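4.2 Where slippers end up

The claim we set out to test is an easy one to state. Household advice, and a fair share of the storage literature that borrows from it, holds that footwear worn indoors is put away better when it has a fixed place close to where it comes off. Juntunen calls this the "short reach" rule. We found some support for it in our home visits, though a good deal less than we had been led to expect, and we are not convinced that what support there is has much to do with reach.

Our sample was small. We visited 16 homes, and in 12 of them slippers were kept in or next to the bathroom for at least part of the week. The remaining homes kept them by the front door or, in one case, under a bed. Residents were asked to go on as usual and to note each evening where every pair was. This produced 708 usable entries. We discarded entries that gave only a room, such as "bathroom," because a slipper under the sink and a slipper in the middle of the floor are different outcomes for our purposes.

The first difficulty is what "put away" means. Earlier work treats it as settled: a pair is away if it is in its holder and out if it isn't. Our residents did not use the words like that. Several counted a pair as away when it stood upright against a wall. One woman considered her slippers away whenever she couldn't trip over them. We coded the entries twice, once by the strict rule and once by the resident's own account, and the two codings disagreed often enough that we would be wary of any single figure for tidiness, including those we have published ourselves.

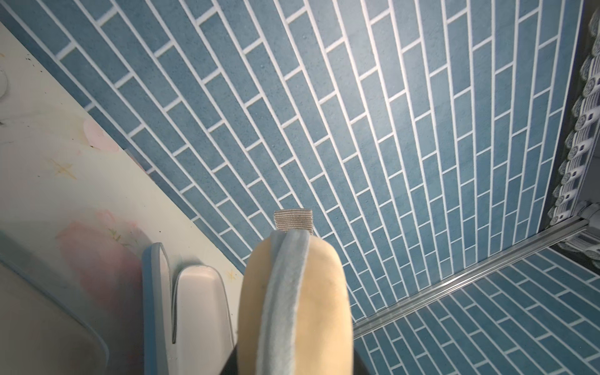 Figure 3. Plastic slipper standing heel up beside a soft, plush-surfaced item with a loop tab, against blue wall tile.

The second difficulty is that holders and habits arrive together. A household that buys a rack for slippers is probably one that already minds where slippers go. Chin reports a large improvement after the Hastent wall rack was fitted in his group of student apartments, but he had no apartments without a rack to set beside them, and the students knew what he was looking for. Some of that improvement may be real. We can't tell how much, and neither can he.

We tried to get around this by asking residents to move the storage place for 30 days and then move it back. Seven households agreed and five saw it through. In three of the five, the slippers went on being left where they had always been left, even though the new place was closer. One resident told us she walked past the new shelf "every single time" on her way to the old spot. This is hard to square with the short reach rule, at least in the form Juntunen gives it. It fits better with Saarela's older and plainer suggestion that people return things to where they last found them.

Standing slippers on end deserves a separate word. It is often recommended for wet rooms on the grounds that the soles drain and the insides air out. That seems reasonable for molded plastic. For padded or fabric pairs we know of no careful measurement, and the residents who did it gave other reasons – it took up less floor, or the previous tenant had done it that way. We recorded the position of each pair but took no readings of dampness, so we have nothing to add on whether it works.

Tile and floor finish made no difference that we could detect. Kovács has argued that light-colored bathrooms encourage people to clear the floor because clutter shows up more. Our entries do not bear this out, but the homes were not chosen with color in mind and we would not lean on the result.

We also looked at shared storage. Where two or more people used one holder, strict-rule scores were lower, and the loose pairs usually belonged to whoever came home last. Engelbrecht reads a similar pattern as a matter of courtesy between housemates. A full holder would explain it just as well. Section 4.3 takes up the homes in which we knew how many pairs the holder was meant to take.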